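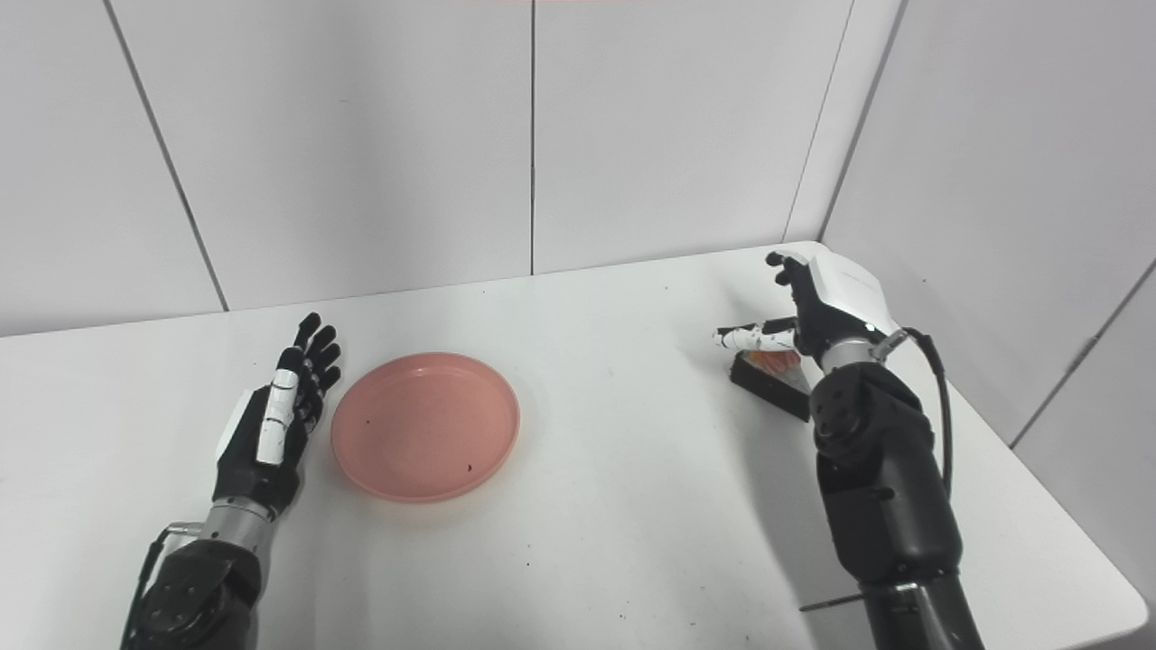 Fenness House, Royal Portraits Collection
Safety and condition inspection: picture gallery, print room and staff landing

Completed by the collections office, August. To be read with the previous sheet, on which two items remained open.

Results are entered as Satisfactory, Action or Not inspected. Comments are required for every Action entry.

PART A. HANGING AND FIXINGS

A1. Wall fixings of framed works, long wall
Satisfactory. All chains and mirror plates on the Coburg family portraits were checked by hand. The large three-quarter length of Leopold I of the Belgians was re-hung on its original hooks after cleaning and sits level.

A2. Wall fixings, window wall
Action. The lower left plate on the engraving of Princess Charlotte of Wales has one loose screw. The work has been taken down and placed in the print room rack. It should not go back on the same plug. Skuda to supply and fit a replacement.

A3. Security screws
Satisfactory. The key is held in the office safe and was signed back in.

A4. Picture lights
Action. The lamp over the double portrait of Victoria and Albert flickers when first switched on. It is to remain off until the electrician has attended. Visitors may find the picture difficult to see on dull afternoons, and the room stewards have been told what to say.

A5. Barrier ropes and posts
Satisfactory, with comment. The post nearest the fireplace is regularly moved by visitors wishing to photograph the miniature of the young Prince Albert. Stewards are asked to return it to the brass marker on each round.

PART B. CONDITION OF WORKS

B1. Oil paintings
Satisfactory. There is no new flaking. The old crack across the sash of the Leopold portrait was compared with the record made at the last inspection and has not lengthened.

B2. Watercolours and drawings
Action. Slight fading is suspected on the blue ribbon in the sketch of the Duchess of Kent. The sketch has been on the wall longer than the loan terms recommend. Exchange it for the second version held in drawer 32.

B3. Miniatures
Not inspected. The case could not be opened because the Bunting lock has stiffened again. This item was also left open on the previous sheet and should be dealt with before the autumn opening.

B4. Frames
Satisfactory. Gilt loss on the lower moulding of item 362 is old and has been recorded. Dusters must not be used on this frame. A soft brush is kept for the purpose in the steward's cupboard.

B5. Photographs and cartes de visite
Satisfactory. The album of royal cousins was turned to a new opening and the page supports were adjusted. The album is not to be handled by visitors under any circumstances, including those researching their own family.

PART C. ROOM CONDITIONS

C1. Blinds
Satisfactory on the north side. On the south side the cord of the middle blind is frayed and was tied off at half height. Entered as Action.

C2. Temperature and damp readings
Satisfactory. The Dritomton recorder in the gallery was read at 9.30 am and its chart filed. The recorder on the staff landing had run out of paper, and the readings for that space are therefore incomplete.

C3. Insect traps
Satisfactory. Traps were replaced behind both bookcases and beneath the window seat.

C4. Floor and carpets
Action. The edge of the runner outside the print room has lifted and is a trip hazard. It was taped on the day of inspection. Tape is a temporary measure and the carpet fitter should be called.

PART D. VISITOR SAFETY

D1. Exit routes
Satisfactory. The rear stair was clear. Folding chairs for the talk on Queen Victoria's marriage had been stacked against the exit door and were moved before opening. Chairs must go to the lower store.

D2. Room capacity
Satisfactory. The limit remains 70 persons for seated talks. The notice has been moved to eye level beside the door.

D3. Emergency lighting
Satisfactory. Tested on all three landings.

D4. First aid box
Action. Plasters and eye wash are low. An order has been placed.

D5. Labels and signs
Action. The label for the King of the Belgians gives his relationship to Prince Albert but omits that he was also uncle to Queen Victoria. Stewards are asked about this often. A corrected label has been drafted and is with the printer. The existing label also has a sharp lower corner, which has been covered.

ITEMS CARRIED FORWARD

A2, A4, B2, B3, C1, C4, D4, D5.

Item B3 takes priority. Copies of this sheet are kept in the collections office and at the stewards' desk.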